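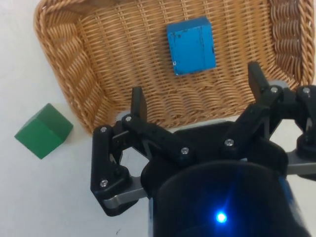 Last changed 2nd May, after lunch

Workshop > Notebooks > Film bench > Rajput reels

Back on the Rajput reels all morning. For anyone joining in the middle: it's the big family melodrama, the one everybody's aunt can sing from start to finish, and we have the trailer cans plus a pile of publicity film the studio shot to go with it. The feature itself is somebody else's headache. I get the trailers, the premiere footage and the radio interviews, and I'm very happy with my share!

Can 4 first. It smelled of vinegar when I opened it in March and it smells worse now, so I gave it the whole first hour. Shrinkage is a bit over what the Fostell likes on its normal gate. I swapped to the small sprocket wheel and ran it at half speed, which got me through the first 80 feet with no jumping. Then there's a splice made with what I'd swear is household tape (brown, gummy, running a good inch either side) and I had to stop and clean that by hand. Cotton swab, a lot of patience. The frames under it are stained but they're all there.

The premiere footage is lovely. It's the Plovden opening, the one in the fan magazines, with the leading lady getting out of the car in the rain and about a hundred umbrellas trying to reach her at once. I'd only ever seen the still. In motion she does a tiny hop over the gutter and laughs at somebody behind the camera, and then it cuts to the lobby, where she's completely composed again and shaking hands. I ran it back more times than I needed to. Somebody is going to want that for the anniversary program, so I've pulled it out as its own file and put it in the shared folder under "Plovden lobby" — please don't rename it, the cue sheet points at it.

Sound is a different story. The lobby section has a track and the street section doesn't, or it did once and got cut off when the trailer was shortened. I tried lining up the radio interview from the same night underneath, just to see, and it does drift. By the end of the reel it's 2 seconds out. I don't think we should use it anyway. It's her voice and it's the right evening, but putting it over those pictures makes it look as if she's saying it in the street, and she was sitting in a studio.

Color: did a quick pass and it has gone pink in the usual way. Her sari in the lobby reads as salmon at the moment. The magazine called it emerald, but the magazine also got the running time wrong, so I'd like a second source before I push it that far. There may be a lobby card in the Edari boxes. Edari did all the posters and cards for that season, and their printing was careful. I've asked for boxes 30 onward to be brought up.

Things that went wrong: I forgot to reset the counter after the tape splice, so the footage numbers on the first log sheet are off from there down. I've written a correction in the margin and I'll type up a clean copy. Also the take-up side squeaks when it's cold in the room. It stopped by ten or so and I haven't done anything about it.

Still to do on these:
- rescan the splice section wet, if we can get time on the other machine
- check the end title on the second trailer, there are two spellings of the music director's name and I don't know which one went out
- ask whether the family wants to see the premiere material before it gets shown to anyone else (I think they should, she isn't around to ask)
- new can for can 4, the lid is rusted right through

I'll start the second trailer tomorrow. It looks drier on the outside and the edges are flat, so fingers crossed.

Recent entries
Rajput reels: opening the cans
Fostell gate cleaning, with the right brush this time
Edari lobby cards, first sort
Radio interview discs: transfer notes
Plovden newsreel, missing second half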